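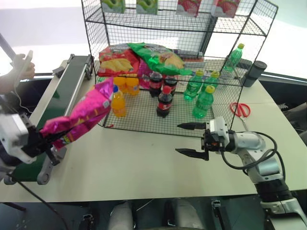 The Missing Ten Days: An Archivist on Calendar Reform and Local Records
Mar 6, 2019
History / Interviews

In 1582 the papal bull Inter gravissimas removed ten days from October in the countries that accepted it. Most general histories give the change a paragraph. For the archivist who manages dated records at the Veltby Archive, it is a daily working problem.

"Readers come in with a date from a letter and expect it to match a date in a ledger," she said. "Often the two were written under different calendars. You have to know which office produced the paper before you can say what day it was."

The archive holds correspondence between merchants in Catholic and Protestant towns. Catholic states such as Spain and Portugal changed at once. Protestant states mostly waited, and Great Britain did not change until 1752. A letter could therefore carry a later date than the reply to it.

"Some writers gave both dates, one over the other, like a fraction," she said. "Those are the easy ones. The hard ones are the clerks who changed over in the middle of a book and left no note."

Her section uses a finding aid called Irneo, which stores the date as written in one field and the converted date in another. The original is never overwritten. An earlier card index, the Campbell index, recorded only converted dates, and 17 of its drawers are still being checked against the papers.
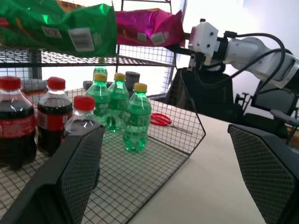 Green and magenta chip bags on the upper shelf of a wire rack, with bottles in a basket below.

Asked how errors are found, she pointed to Easter. Court terms, rents and fairs were often tied to it, and Easter can be calculated for any year under either calendar. If an account book places a fair in April and names its distance from Easter, the calendar in use can usually be worked out.

"It fails when the clerk was careless," she said. "We mark those entries as uncertain and leave them alone."

The start of the year is a separate question. In England the legal year began on March 25 until the reform took effect, so a document dated in February may belong to what we would call the following year. She estimates that almost 40 entries in the Deltov papers were filed a year early for this reason.

Did people riot for the return of their lost days? She was doubtful. "The story about England is repeated everywhere, and the evidence for it is thin. What I see in the letters is questions on wages and interest. Was a month's rent due for a short month? People wanted that settled."

Work on the Campbell drawers continues. Corrected entries are released in batches of 100, with the old card number kept beside the new reference.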